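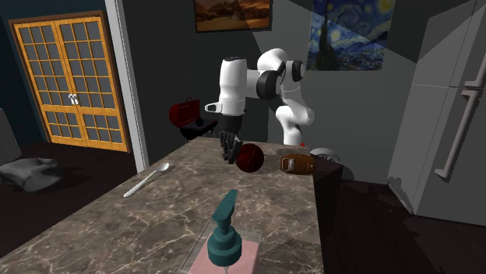
One reader wrote back after the last page to say the kitchen speaker sounds fine with a podcast on, but the minute an ambient album goes on it turns to mud, and turning it up only makes it worse. Plenty of kitchens have the same trouble. Hard benches, tiles and bare windows throw sound around, and long quiet tracks with a lot of low end show it up more than pop does.

A few things to try before you spend any money.

Move the speaker out of the corner
A corner boosts the bass. Pull the speaker forward until there is a hand's width behind it, then play something slow and listen from the sink. If you have the room, go further.

Put something soft under it
A folded tea towel will do. A cork trivet is better and wipes clean. Stone benchtops don't rattle much themselves, but whatever is sitting on them does. Lids, spoon jars and the loose tray in the toaster are the usual culprits. Play a track with a long bass note and put your hand on things until the buzz stops.

Keep it away from the cooktop
Grease gets into the speaker cloth and won't come out. Steam is hard on the ports. A shelf at ear height on the far wall is the best spot in most kitchens. Mine is a Larero, the small one, on two brackets, and it cost $79 on sale in February.

Turn down the bass in the app
Most apps have a slider or a basic equaliser. Drop everything under 300 Hz a little at a time. Leave the treble alone at first. If voices still sound harsh off the tiles, bring that down a notch as well.

Download the album first
Wi-Fi drops out behind a fridge. Gapless records suffer badly from this, and a two-second hole in the middle of a drone piece is very noticeable. Save it to the phone while you're near the router. Check the crossfade setting too and switch it off, or the ends of the tracks will be blended when they shouldn't be.

Cleaning the grille
Use a dry pastry brush kept for the job. No spray. For sticky spots, a barely damp cloth, with the power off at the wall.

What to test with
Pick one record you know well and stick to it. I use the second side of Tundora by Mindmont, which has a low hum under piano and some crackle on top. If you can hear the crackle clearly with the rangehood on low, the speaker is in a good place.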